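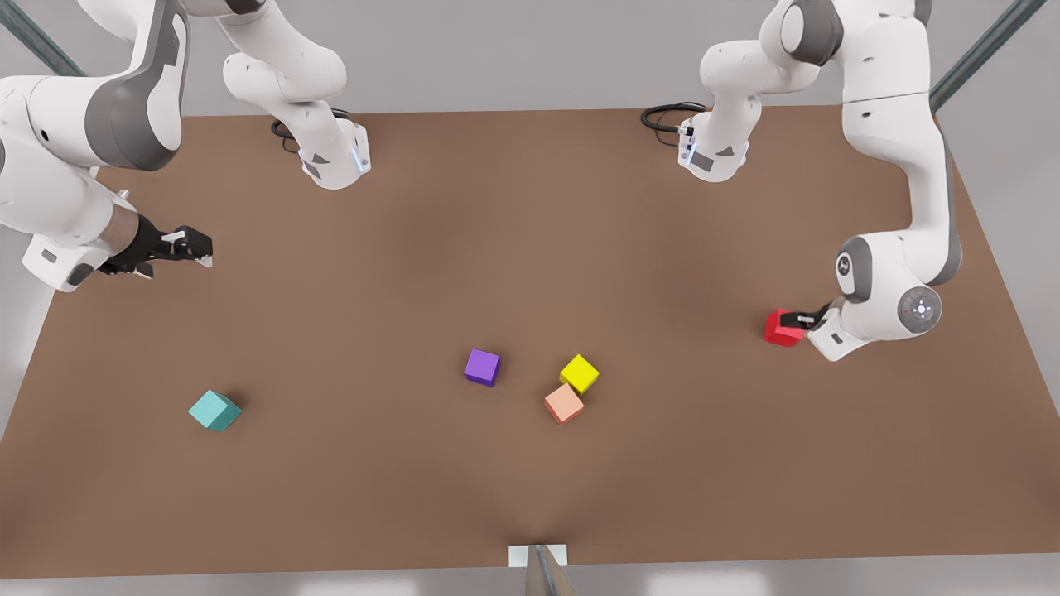 4.2 Cable Routing and Strain Relief

Every Clonent height-adjustable bench leaves the Goltdale plant with its power lead bundled under the rear rail. Route this lead before the bench is loaded. Slack left on the work surface gets pinched when the top is raised or lowered, so any surplus must go into the tray. The short coiled black cable lying on the brown tabletop, near the white mounting flange, is the kind of surplus meant. Coil it the same way, but place it below the surface.

Tools required: 4 mm hex key, side cutters, cable ties (bag B).

1. Lower the bench to its bottom stop and disconnect it from the outlet.
2. Fit the Pruvost tray to the rear rail with the four screws supplied. Finger-tighten only.
3. Lay the power lead in the tray, leaving 117 mm free at the control box end.
4. Coil the surplus loosely and secure it with two ties. Trim the tie ends flush.
5. Tighten the tray screws, working from the center outward.
6. Reconnect power and run the top through its full travel, from 883 mm up to the upper stop.

CAUTION: Stop at once if a cable goes taut during step 6. Lower the top and return to step 3.

NOTE: The 1,000 mm tray fits the single bench only. The double bench takes the 2,000 mm tray — order it separately as part of the Nusach kit.

Check all ties every November, or whenever the bench is moved.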